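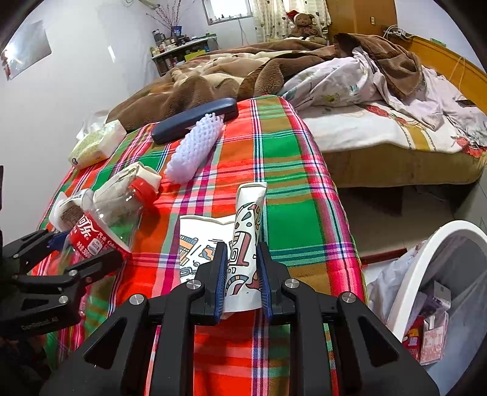
Ticket 2342
Product: Flatholm throw, plaid, double
Bought from: Skillow, Prilitcombe branch
Category: Bedding / fit and use
Status: Closed
Subject: Throw creeps towards the foot of the bed and ends up on the floor

Customer, Friday 08:10
I bought the plaid Flatholm in April to go over the foot end of a double bed. Every morning it has moved. Some days it's a hand's width further down, and twice this week the whole thing was on the floor. It isn't badly made and I don't want to send it back if there's something I can do at home. The label says 570 g, which seems light to me for the size. Is it the right weight? My order number ends in 1981.

Skillow support, 09:25
Thank you for the details. 570 g is correct for that throw. Before we look at a return, please tell us:
What is directly under the throw?
Is anything heavier kept on the bed at the same time?
Has it been washed, and with softener or without?

Customer, 11:40
Washed twice, softener both times. Under it there's the sheet and then the edge of a plush blanket. The plush one is much thicker and it's the one we pull up at night.
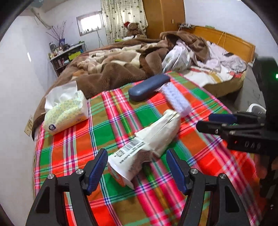
The throw goes on last, after the other bedding, and I smooth it out by hand from the middle to the sides. It looks flat when I've finished. As you can tell, the brown plush blanket gets pushed into a heap behind it and hangs down over the far left of the bed. We also put things down on the plaid part during the day because it's the nearest flat bit – tissues at the edge, the glasses case further in, a towel. I move those before bed, so I don't think they're what drags it, but you asked what's kept on there.

Skillow support, 13:05
Thanks, that is useful. Two likely causes:
1. Softener. It leaves a coating on the fibres and the throw has less grip. Two washes is enough to notice.
2. The plush blanket. If its edge is trapped under the throw, anyone pulling it up at night loosens the throw, and the next kick sends it down.
Please try one change at a time so we know which it is. Tonight, fold the plush blanket back so that no part of it lies under the throw. Leave the washing for now.

Customer, 08:30, next morning
Did that. It moved less, but it still moved. It stayed on the bed and was crooked, lower on the right than on the left.

Skillow support, 10:15
That is an improvement. Next step, please wash at 30 with half the usual powder and no softener, and add an extra rinse. Dry it flat or over two lines. Don't tumble it. When it goes back on, tuck the foot end under the mattress and leave the sides loose.

Customer, 18:50
Washed this morning and dried over the bath. The hem along one side came out slightly wavy but it pulled straight while damp. It feels rougher than before. I don't mind that. 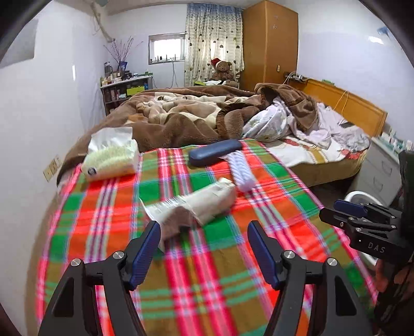
I've tucked the foot end in as far as I can reach. The mattress is heavy, so on the wall side it only goes under by the width of my hand. If that side works loose I've got a set of Mathias sheet grips in a drawer which I could clip on. Would those mark the throw?

Skillow support, 19:20
The plastic ones are fine. Avoid the metal-toothed type, as they can pull threads. Clip them to the hem, where the fabric is double.

Customer, 09:05, four days later
Four nights now. First night no movement. Second night the wall side came out, so I put two grips on that corner. Nothing since. The plush blanket still ends up in a pile every morning but it no longer takes the throw with it.
One more question – can I use softener every now and then, or is that it for good?

Skillow support, 10:30
We'd leave it out altogether for this throw. If it gets too stiff, a cup of white vinegar in the rinse drawer will soften it without the coating. Weight and size are as listed, so no return has been raised.
Care sheet 4000 sent by email. Closing the ticket. Reply to the same email if it starts moving again and it will reopen.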